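Zurkex plans its robot spending one line at a time

19 July 2023

Zurkex runs furnished short-stay apartments and has spent the spring pricing robots for bed making. The company's equipment planner spoke about the budget on condition that only the job title be used.

The first request went to suppliers in April. Two bids came back complete, from Undia and Pongsiri. The planner said the purchase price was the easiest part to compare. "Both firms quote the robot well. Neither quoted spare hands until we asked," the planner said. "Fingers are a wear item. I want them on their own line with a price and a lead time."

Zurkex set aside six months for the trial and capped it at 600 operating hours. Service visits are billed separately. The planner expects finger parts and cables to take up most of the repair budget, and has asked for both to be stocked on site.

Bedding was chosen as the test task because it takes up the most labor in a turnover. A duvet has no fixed shape, and the hands have to find an edge or corner before anything else can happen.

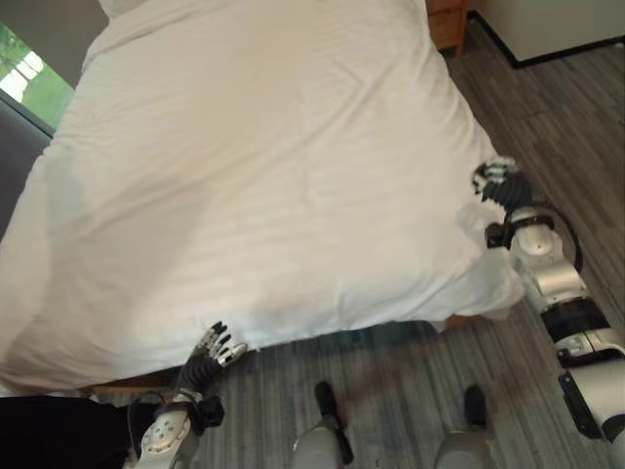
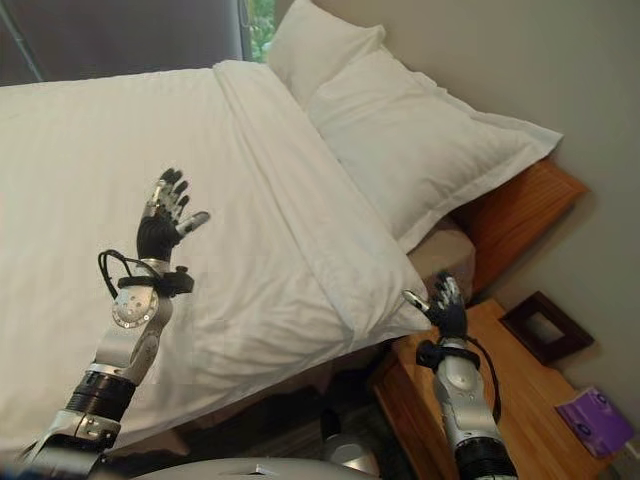
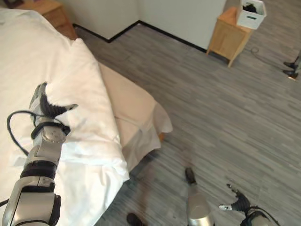
Two-armed robot at work on a bed with a white duvet.

Floor space is the second constraint. "We measure the gap between the bed and whatever is next to it," the planner said. "If the robot can't turn there, the apartment comes off the list or the furniture moves. Moving furniture is a cost too, so it goes in the sheet."

The sheet itself is kept in Paron, the company's asset software, and assumes 2,000 beds a year per robot. At 1,000 the planner would lease. "Below that I wouldn't sign anything," the planner said.

Training time is charged to the project and not to housekeeping, a point that took two budget meetings to settle. Insurance is still open. The carrier wants a written procedure for stopping the robot with a guest in the apartment, and the draft is with the supplier.

A decision on purchase or lease is due when the trial hours are used up. Charging points and storage are budgeted under building works either way.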